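May 6, 2020

Iron stain, oak, the Wedenum table

Picking up from the March page where I ran out of room and started writing up the margin (sorry, Canan, I know you tried to read it).

First the jar. The old vinegar and steel wool jar had gone the color of pumpkin soup and had a crust on top, so I strained it through two coffee filters and tried it on a scrap of white oak just to see. It still blackens! But it leaves an orange bloom on top as it dries, like the scrap had been left out in a wet yard, and I had to rub hard to get rid of it. Dumped it. New jar is mixed: plain white vinegar, one pad of fine steel wool, washed in dish soap first and rinsed until the water stopped beading. I skipped the soap last time and I'm pretty sure the oil on the wool is why that batch sat there for days doing nothing. Lid on loose, please. It makes gas. Canan tightened it once on an earlier batch, to be tidy, and it hissed at her when she opened it.

Vinegar in the jar is 283 grams by the kitchen scale. I was aiming for a rounder number and poured too fast, so write down 283 and we'll all live with it. It's labeled 496, next one in the stain log after the walnut dye that went purple.

Test boards. All cut from the same offcut of the Dönmez oak, which is the stack nearest the door with blue chalk on the ends. Don't use the other stack for samples, it's red oak and it goes a flat kind of gray that tells you nothing about how the real top will look.

Board A, sanded and stained straight, no tea. Medium gray-brown, nicer than I expected, kind of like driftwood. Wrong for this job but I'm keeping it, it would look great on a shelf.

Board B, one coat of strong black tea, left to dry overnight, then stain. Darker, with a blue cast if you stand by the window. Szabolcs liked it. I didn't, and then I came back after lunch and did. So who knows.

Board C, two coats of tea, stain, then a third coat of tea over the stain. That last one was an accident, I picked up the wrong brush. Best of the bunch!! Deep, warm black, grain still readable when you tip it to the light. The tea on top seems to use up whatever iron is left lying on the surface, because the rag came away nearly clean when I wiped it down.

Board D, the Jonska bark powder in warm water, one coat, then stain. Went black while I was still looking at it, almost comically fast. But blotchy. There were dark freckles wherever the powder hadn't dissolved, and they sit on the wood like pepper. If I do it again I'll mix it the night before and strain it through a stocking. There's enough left in the bag for a few more tries, it's on the shelf behind the shellac flakes.

Grit: I went back and forth on this one. The finer I sand, the weaker the color, and the four boards above were all stopped at 200. Szabolcs says the Saltelley paper he brought over is sharper than what we had and cuts deeper scratches at the same number, and looking at board B sideways he's right, there are swirls. They disappear under tea and come roaring back under oil. So hand sanding along the grain for the last pass, no matter what my shoulder says about it.

Also raise the grain BEFORE the tea. I wrote this in March, underlined it, and still forgot on board A. Damp sponge, let it dry, knock the fuzz off with a worn-out scrap. Two light passes beat one wet one. The tea is mostly water anyway, so if you skip this the tea does it for you and then you're sanding through your color.

How dark do we really want it, though? We keep going around on that. Small samples lie. A board the size of a paperback looks rich and moody in your hand, and a whole tabletop in the same color can swallow a room. I spent too long last night going over it with a cup of the leftover tea (the drinking kind, separate pot, don't panic).

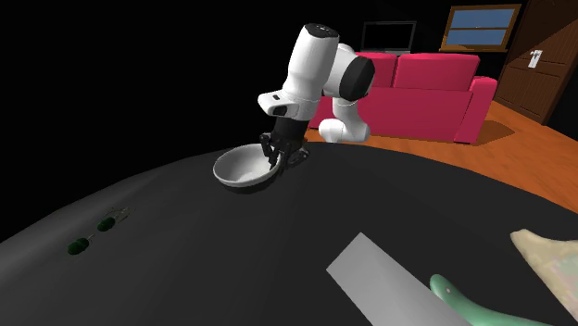
Big dark tabletop, rendered, with the dark closing in around the edges.

So my feeling is that we want black with some brown left in it, and a finish that isn't too shiny. Canan pointed out that very dark tops show dust, crumbs, cat hair and every wet glass, and that the people getting the Wedenum table have two kids and eat at it three times a day. Fair. She'd go with something like board A with a wax on it. I'd like to at least show them C first and let them fall in love with it.

Finishes, tried on strips taped off across board C:

Strip 1, hardwax oil, matte. Lovely. Darkens it a touch, feels like wood under the hand. Put a wet mug on it for an hour and got a faint ring that had gone by the time I swept up.

Strip 2, boiled linseed. Warm, almost too warm, pulls it toward coffee. Still tacky this morning. And the rag, the rag, the rag: it went flat outside over the fence, then into the water can. Don't ball them up in the bin, I don't care how late it is.

Strip 3, water-based poly, satin. Bluish haze in the pores, like breath on a window. I think it would look fine on the gray of board A and pretty sad on C. Also it lifted a bit of color onto the brush with the first coat, so if anybody wants to use it they'll need a seal coat of shellac in between.

Strip 4, wax only. Beautiful for about one minute. Then I dripped lemon juice on it to be mean and now there's a brown spot. Lemon eats this color, keep that in mind. Vinegar on salad will likely do the same, and I should test it on the oil strip too before I go promising anything.

Rinse question is still open. One of my old books says to neutralize with baking soda in water after staining, and another says leave it alone. I did half of board B with soda. The soda half came out a hair browner and the other half still smells like pickles if you get your nose right down on it. The smell fades, I think. I've put both halves on the windowsill with a strip of cardboard over the middle to see what sun does to it.

Odds and ends. Plastic containers only for the stain, and use the foam brushes, because the one with the metal ferrule left a black streak wherever it dripped. Clamps too: a drop of tea had run under a steel clamp and printed a perfect little black clamp foot on the underside of an apron rail. Oxalic acid took most of it out. Gloves and mask for that stuff.

Glue squeeze-out shows up as pale blobs. Found three on the test joint. Scrape early, and wipe the joints with mineral spirits before staining so they show themselves.

To do: strain the new jar once the wool's gone soft, lemon and salad dressing on strip 1, Jonska again mixed overnight, cut one bigger sample from the wide plank so we have something the size of a tray to carry over to the customers. Szabolcs has the good saw until he's done with his drawers. Canan, can you buy more tea, the cheap kind, the dustier the better.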